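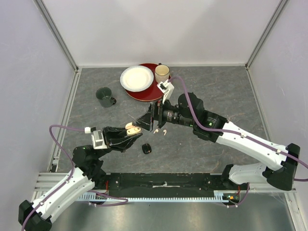 Home | Contents | Previous chapter | Next chapter | Glossary

Chapter 6
What a Drill Hole Can and Cannot Tell You

Last updated: 14/02/2018

Most people meet a mineral deposit first as a coloured shape on a company map. The shape has smooth edges and a confident name. Before you believe in it, ask how many holes were drilled to draw it, and how far apart they were.

Take the Tadholm prospect, which we shall return to throughout this chapter. The first map, drawn by Radomír Baláž for the Hurow company, showed a single body of copper ore running the full length of a ridge. It was based on two holes, 1530 metres apart. Both had struck ore. Everything between them was a pencil line.

Baláž was no fool, and his report says plainly that the line was a guess. The trouble is that the map was copied and the report was not. By the time Jevus bought the ground, the dashes had become a solid line and the word "inferred" had dropped off the key.

Sabina Holub was later asked to check the work. She had 40 more holes drilled, and six of them hit ore worth the name. The ridge held two small bodies with almost nothing in the gap. Her notes are dull reading and far more useful than the map.

Students often ask whether modern computer models have cured this problem. We doubt it. A model fills the space between holes by a rule that somebody chose, and a different rule gives a different tonnage from the same core. The picture on the screen looks equally solid either way.

In this chapter we look at how core is logged and sampled, why one rich stretch can flatter a whole hole, and how spacing limits what may fairly be claimed. Section 6.1 begins in the core shed at Vávra, where a good deal of the core was lost in broken ground and the early logs fail to mention it. Keep the Tadholm map to hand as you read, and a soft pencil for marking it.

Contact the editors | Copyright 2018, all rights reserved | Back to top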